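## Roltden teaching laboratory: progress to the end of March

The grant has been applied mainly to glassware, small tools and storage for the two preparation benches. Of the 331 items on the approved list, 300 have been received and checked against the Pimex delivery notes. The remainder are chiefly stoppers and burette clamps, which the supplier expects to send in April.

Beakers with a pouring spout and graduation marks are now kept together with the spatulas, spoons and test tube racks they are used with, so that a bench can be laid out from one cupboard. Chipped stock has been withdrawn. 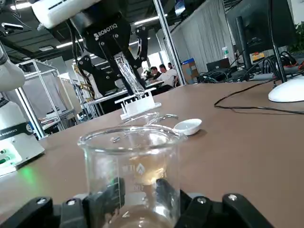 Trinidad Olmedo has asked that the smaller beakers be stored on a separate shelf, as they are easily overlooked behind the larger ones and were twice reordered last term. This has been agreed and the shelf labels are being reprinted.

Expenditure stands at 77 per cent of the award. An underspend on racks has been set against the higher price of test tubes. We request approval to carry the balance into the next quarter, when the drying cabinet is due to be fitted.

Liam Sugden
Roltden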